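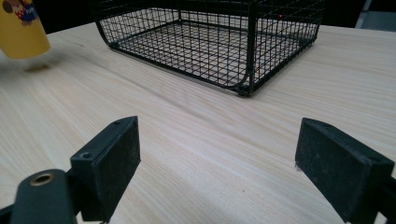
I've been doing the monthly walkthrough on the packing side since before we had any automation at all, and my old checklist fit on half a page. Then Irnance put in the Nimov cells and the list grew, and my comments grew with it (sorry, Amr, I know you have to read all this). So this is the March round, bench cells and hand tools both. I went through it with the people who work there, and I started with the small stuff: finger pads with dust on them and corners a bit worn, the wire mesh basket, the tabletop between. You learn a lot about a shift from the small stuff.

Checked by: me, with Amr Gaber from second shift
Marks: OK / Watch / Fix

1. Finger pads, surface and corners
Watch. Dust specks on both faces and the corners are going lighter gray. Still plenty of pad left. Wipe at start of shift with a dry cloth, no spray please! Somebody used the glass cleaner in one of the cells and I could smell it from the door.

2. Screws and bushings on the fingers
OK. I put a driver on every one I could reach and nothing turned. The Bosex manual says to recheck after 2000 cycles, and we go past that long before I come back around, so I'd like the leads to do it on Monday mornings and initial the card.

3. Baskets
OK. Ran my glove along the rims, no loose wire ends. Bent ones go on the cart by the door. Do not bend them back by hand, the cell will miss the grip and then you're the one standing there fishing parts out.

4. Table surfaces
OK. Sweep off grit before you start. Wood tops hold up better than I thought they would, I argued for steel and I'll admit I lost that one fairly.

5. Personal items on the benches
Watch. Cups, cans, phones, lunch. I'm not the cup police, I drink coffee all day long, but there's a shelf behind every station now and it's 2 steps away.

6. Stop buttons
Fix. All of them work, I pushed every one. But the button on cell 10 sits behind the label printer and Amr had to lean across to hit it. He's taller than most of the crew. Move the printer, please, this week.

7. Noise
OK. Under our limit everywhere. People told me it's quieter than the old line and they can talk again, which I liked hearing.

8. Reach and standing time
Watch. This one I want to spend a minute on. Before the cells, packers moved all shift: lift, turn, tape, walk to the pallet. Now the lifting is mostly gone and my back-strain reports have dropped off nicely. What I'm hearing about instead is stiff necks and sore feet, from standing in one spot watching for a bad grip. We rotate every 60 minutes on paper. On the floor it slides, especially after lunch, when the Kolář orders come in and everyone wants to keep going. I'd like a timer on the wall and a stool at each cell.

9. Training cards
Fix. Two cards are missing the hand-guiding section. Both people have been doing that job and doing it well, they just never got signed off. The night crew also asked who decides when a cell gets slowed down. Right now it's whoever shouts first! Please write a name on the board each shift.

10. How people feel about it
Not on the official form, but I ask anyway. Most like it more than they did in the fall. A couple of the long-time packers miss knowing they were the fast ones, and I get that. One of them now teaches the pick positions to everybody else and has opinions on every single one of them, so go ask her before you change any.

Open items: printer at cell 10, two training cards, timer and stools. Amr has the printer. I'll take the cards and chase the stools with purchasing.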